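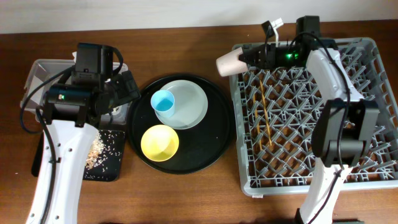
Write the mess into the rules

Most of the rule books I am asked to read for two-arm table work start with the arms. Speed limits, stop buttons, who may stand where. All of that is needed, and I have no quarrel with it. What they leave out is the table itself, and in my view the table is where most of the bad results come from.

Take a clearing-up task. There is loose rice on a black mat, a bowl and a cup and plate on a round tray, a dish rack off to one side, a bin at the back. A person reading the task sheet at Civgate last April would have found one line for all this: "Clear the table." Does the rice count? May a cup be laid on its side in the rack? Is the tray part of the mess, or does it stay? Two operators will give two answers, and both will mark their run as a success.

I went through 40 task sheets for Civgate and its partner Strobel. Only 11 of them said what the table should look like at the end. The rest described the first move and trusted people to know when to stop. That is fine at home. It is no good when you want to compare one site with another, or this month with last.

My proposal is dull. Every sheet should state the end point in words that a stranger could check by looking. Every sheet should say what happens to small loose food, as grains and crumbs are what people argue about most. And the sheet should say which arm owns which side, and what the other arm does while it waits.

Wiebke Stüber at Cerberg disagrees with me on the last point. She thinks that fixed sides make operators lazy and that a good one will hand over when it makes sense. I take her point, but I have also watched two arms go for the same cup, and I would rather have a slow rule than a bent finger. If a handover is wanted, write it down as a step.

The usual complaint is length. Kendard's sheet runs to 14 pages and I doubt that anyone has read past page 8. So keep it to one side of paper, and put it next to the table - in a binder in the office it is no use to the person holding the controls. Anything that will not fit should probably be a separate task.

I would also drop the word "tidy" from every sheet. I have yet to meet two people who mean the same thing by it.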